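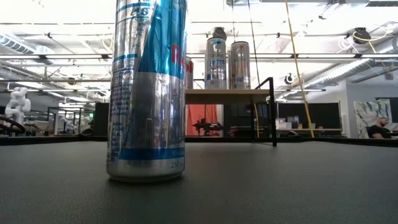
Farming Out the Fiddly Bits

I spent most of a November afternoon learning to pick up a can by remote control, and I came home grumpy about it.

My friend Piyumi Debnath works at Lallari, where they teach robot arms to stock shelves. She had heard me complain enough times about the word "teach" that she told me to come and do some teaching. Fine. I signed a form, got a visitor sticker and sat down with a pair of handles that make an arm across the table do whatever your own arm is doing, a little late.

The job was to take an energy drink can from the table and stand it on a wooden shelf. You can do this while talking on the phone. I couldn't do it at all for the first half hour. I had no feeling in the grip, so I squeezed too hard, then not hard enough, and I kept leaning sideways in my chair to see behind the can, which does nothing for the arm. Piyumi's advice was to slow down and stop correcting myself, because every little wobble goes into the recording and the robot will copy the wobble too.

That was the part that bothered me. I had pictured showing a kid how to tie a shoe. What I was doing was closer to having my handwriting traced. The machine never asks what the shelf is for. It gets 50 versions of me moving a can, and then somebody finds out whether it can manage on its own if the can is a few inches over.

"Sometimes," Piyumi said, when I asked. I liked her for that. The people selling this stuff don't say sometimes. The Mollah brochure on the table in the lobby says "show it once," in very large type. Upstairs they had collected 517 recordings for the can job and thrown out 247 of them, for drops and bumps and people sneezing. Do the subtraction and you are still a long way from once.

Iresha Munshi took over the handles after me and was so much better that I got a bit sulky. She had the can up on the shelf before I'd finished moving my chair. When I asked how long it took her to get that good she said she hit 300 runs before it stopped making her shoulders hurt. So there is a skill being learned in that room, and as far as I could see the one who had learned it was Iresha.

I know the answer to this. More recordings, more kinds of cans, more people, and at some point it all adds up and the arm can handle a shelf it has never met. Maybe so. I've read that paragraph every year for a while now and the shelf in my corner store is still stocked by a guy named Ingvar, who also has opinions about where the cold ones go.

Piyumi wants me back in the spring to try it with two arms. I said I'd think about it. My neck still hurts.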